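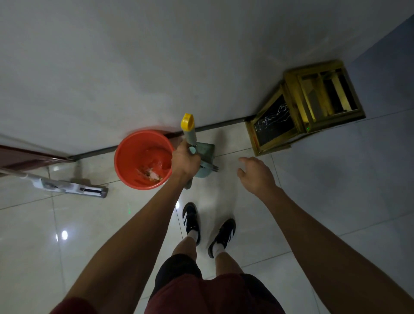
Stage one, bucket and dustpan

Clirgate Home & Garden Forum > Indoors > Floors

Glossy tiles: sweep first or straight to the mop?

skirtingbored wrote:
We moved into the Clirgate place in February and inherited a great deal of glossy tile. It's pale and shiny and it runs through most of the downstairs. The agent called it "low maintenance", and I assume she meant for her.

My method up to now has been dustpan into bucket, bucket into bin, then the flat mop. The other half of the household believes stage one is theatre and that you can go straight in with a damp pad and let it pick everything up. I'd like a ruling from strangers.

Particulars: no pets, two adults, one kid who eats crackers as though feeding them through a shredder. The sweepings are mostly pale scrappy bits with some brown stuff I don't care to investigate. It's never a big heap. It's just always there.

Also the streaks. In the evening with the lights off it's a lovely floor. At 8 am with the sun coming in low it looks like something has been licking it.

gumbootgary_no_relation wrote:
Sweep first. You can't mop crumbs, you can only introduce them to each other.

tiledandtired wrote:
Sweep first, and I'd go further and say vacuum first. A dustpan leaves that thin line of dust along the lip, you back up a bit, it leaves a thinner line, you back up again, and eventually you reach the next room and pretend it blew away. I have a Rikby stick vac with the hard floor head and it doesn't leave a line. It does leave a smell, but that's a separate thread.

halfbucket wrote:
Disagree with both of the above. I've had glossy porcelain for years and I go straight in with a damp microfibre pad, one pass, then a clean pad, second pass. The first pad is your broom. It gets filthy and goes in the wash. Sweeping gloss tile with a stiff brush just flicks the light stuff up against the skirting where you'll find it at Christmas.

gumbootgary_no_relation wrote:
And when the first pad meets a cracker?

halfbucket wrote:
Then you pick up the cracker. With your hand. Like our ancestors.

skirtingbored wrote:
The ancestors are welcome any time, they can start under the high chair.

I tried the no-sweep method on half the hall this morning, for science. Thirty minutes, two pads. The fine dust came up well enough, I'll give halfbucket that. Anything bigger than a grain of rice rode along in front of the mop like a small dog and then got left behind at the turn. I was going back for bits by hand, which I could have done with the dustpan while standing more or less upright.
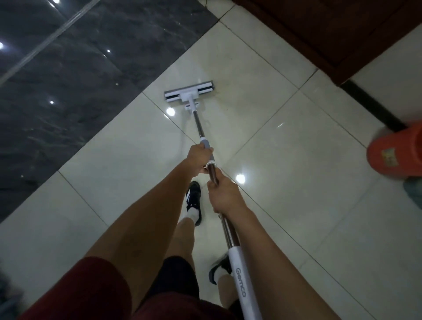

What did make a difference was going across the room in rows and turning the head at the end of each row without lifting it. Previously I'd been mopping the way you'd stir soup. Fewer streaks with the rows, though there's still a patch near the back door that looks smeary whatever I do to it.

As for product, I've been using Fleltine floor concentrate, one capful to the bucket (a different bucket, before anyone starts). The bottle says one to two. I was doing two because more is better. Is it?

tiledandtired wrote:
More is not better. Two capfuls is your streaks. Soap dries on gloss as a film, next time you put more soap over the film, and you're building up a finish nobody ordered. Try plain warm water for a fortnight. The first few goes will look worse while the old layer shifts, so do them when your mother-in-law is out of town.

mrs_grout wrote:
Half a capful of Fleltine here. I bought the big bottle, 37 dollars, on the strength of the lemon smell, and at half a cap it's going to outlive me.

One thing on the sweeping. Soft brush, short strokes, pull towards you. If you push away from yourself on a shiny floor the fluff just takes off. And work from the walls into the middle, then pick up the middle. A lot of people sweep towards the wall because that's where they left the bucket.

skirtingbored wrote:
I feel seen. The bucket does live up against the wall.

mrs_grout wrote:
It can live there. Just don't sweep at it.

dampsquid wrote:
Sorry, can I ask about the bucket? Why sweep into a bucket at all, why not carry the dustpan to the bin like everybody else?

skirtingbored wrote:
The bin is in the laundry, through two doors, one of which sticks. A full dustpan, a sticky door and a draught is how I met the neighbours. With the bucket I empty the pan as I go, take the lot out once at the end, and give the bucket a rinse under the garden tap. It cost next to nothing at Oral Hardware and it's a colour you can't trip over by accident.

dampsquid wrote:
Fair enough. I withdraw the question and will be buying a bucket.

halfbucket wrote:
I'd like it noted that I've been on this forum for years under this name and it's the first time anyone has asked a bucket question, and it wasn't directed at me.

tiledandtired wrote:
Noted.

Back to the patch by the door. Is that where people come in from outside? It may not be a streak. We had one like it and it was sunscreen off bare feet. Water won't touch it and the mop just takes it for a walk. A bit of dish soap on a cloth, on your knees, then rinse it twice with clean water. Once it was gone it stayed gone, apart from summer.

gumbootgary_no_relation wrote:
Could be etching if a previous owner used something acidic. Vinegar people, usually.

mrs_grout wrote:
Vinegar won't hurt glazed ceramic in the amounts anyone uses. It's no friend to the grout, or to natural stone, and I wouldn't go near marble with it. But glazed tile will cope.

gumbootgary_no_relation wrote:
I've seen a floor ruined by vinegar.

mrs_grout wrote:
What sort of floor?

gumbootgary_no_relation wrote:
Marble.

skirtingbored wrote:
Knees and dish soap it is. It's exactly where the kid comes in from the paddling pool, so my money's on sunscreen.

Does anyone bother drying the floor afterwards? My aunt used to skate around on old towels. I thought she was just in a good mood.

halfbucket wrote:
Your aunt was right. A dry pad over the top while it's still a bit damp is the only thing that ever gave me a proper shine. You don't have to do the whole house, only the bits the sun gets at. The far side of the couch can look after itself.

tiledandtired wrote:
Seconding halfbucket, which hurts. Dry pad, same rows. Wring the wet one out harder than you think you need to as well. If you can see puddles behind you, that water is going to dry in place and bring its minerals with it. Clirgate water is hard enough to chew.

dampsquid wrote:
How many square metres are you all doing? I have a bathroom and a galley kitchen and I'm already tired from reading this.

skirtingbored wrote:
The listing said over 200 but I believe that included the carport and possibly the street. The tiled part takes me most of a podcast.

mrs_grout wrote:
One more thing and then I'll leave you be. Wash the pads without fabric softener. It coats the fibres and then they push the water round instead of soaking it up. If yours have already been through with softener, run them on hot a couple of times with nothing else in.

skirtingbored wrote:
They've had softener every single time. They smell like a hotel. I'm off to have a word with the washing machine.

Update, same evening: did the door patch with dish soap and a cloth, two rinses, then a dry towel. Hard to judge under the ceiling light. The spot by the door is now noticeably cleaner than the floor surrounding it, which has been pointed out to me as a new problem.

halfbucket wrote:
So have we got a ruling or not?

skirtingbored wrote:
Household ruling: I sweep, because I'm the one who minds. The other party is allowed to go straight in with the damp pad provided they pick up their own crackers. Half a cap of Fleltine until the bottle's done, rows, dry pad in the sunny bits. We haven't settled who does the pads.

gumbootgary_no_relation wrote:
Whoever put the softener in.

skirtingbored wrote:
That was also me.

dampsquid wrote:
Bought the bucket. They only had grey left.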